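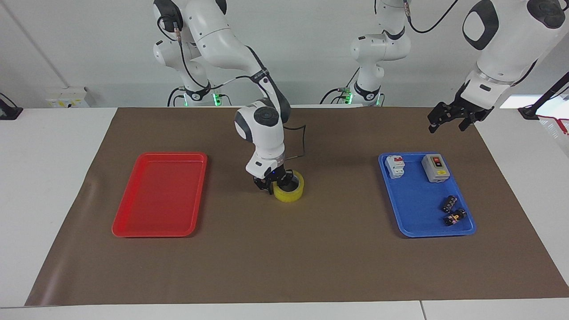 Call for participants: do desk organizers do anything?

Figueroa is a small consumer research office. We test household and office goods and publish what we find, including the dull results, which are most of them. We are looking for 40 people who work at a desk and are willing to have their habits looked at for 8 weeks.

The question is simple. A lot of money is spent every year on trays, drawer dividers, label kits and courses in how to use them. The people who sell these things say they save time. We have read the claims and we are not convinced. Most of what we found was a survey of people who had just bought the product, asked whether they were glad they had bought it. They were. That tells us very little.

We aren't out to prove the opposite, either. Maybe a tray for your tape and scissors saves you a real chunk of the week. If so, we'd like to see it in the numbers before we repeat it.

What we will ask you to do

For the first two weeks, change nothing. Keep your desk the way you keep it. You will fill in a short log at the end of each working day: what you had to look for, how long you think it took, and whether you gave up.

After that you will be placed in one of two groups by a draw. One group gets the Brokine desk set, bought by us at full price from an ordinary store, along with the printed guide that comes in the box. The other group gets nothing and carries on. You can't pick your group, and please don't sign up if you will be annoyed at landing in the second one. Half of you will.

On 7 working days, chosen by us and not announced ahead of time, we will call and ask you to find three everyday items while we are on the line. We time it. It feels a little silly, and people in our trial run told us so. It is also the only part of the study that doesn't depend on anyone's memory, so we are keeping it.

Who we want

You work at the same desk at least four days a week, at home or elsewhere. You use paper, pens, tape, cables, receipts or other physical stuff in your work. If everything you do is on one laptop and a phone, there is nothing for us to measure.

You are over 18 and can take a phone call during the day.

You have not bought a storage product for your desk since March.

We especially want to hear from messy people who get along fine, and from tidy people who suspect they spend too long tidying. Studies like this tend to fill up with folks who already love the subject, and then everyone is surprised when the results come out cheerful.

Who we don't want

Anyone who sells, reviews or gets free samples of home or office goods. Anyone who works as an organizer or coach. Anyone living with a person who fits either line. We will ask, and we will ask again at the end.

What you get

$20 for each week you complete, paid at the end of that week. There is no bonus for finishing and nothing is taken back if you quit. People in the Brokine group may keep the set. People in the other group may have one afterward if they still want it, and we'd be curious to know if they do.

Time needed is about 7 minutes on a normal day. The form says five, and we don't believe the form.

Who pays for this

Figueroa pays, out of subscriptions. Brokine has not given us money or products and will not see the results before our readers do. Two other companies, Ireo and Fovo, offered to supply goods for the study on the condition that they could comment on a draft. We said no thank you.

Your log is stored under a number. Your name and address are kept in a separate file and deleted once the last payment has gone out. We don't ask for photos of your desk and would prefer that you not send any.

How to apply

Fill in the sign-up form on our website, or ask for a paper copy by mail. Tell us what you do for work, what is on your desk right now, and the last thing you couldn't find. Two or three sentences is plenty. A long account of your system will not help your chances.

Applications close on Saturday, October 17, 2026. Everyone who applies will get an answer, including the people we turn down. If we end up with too many suitable applicants we will draw names. If we end up with too few, we will say so when we publish, and you should trust the results less.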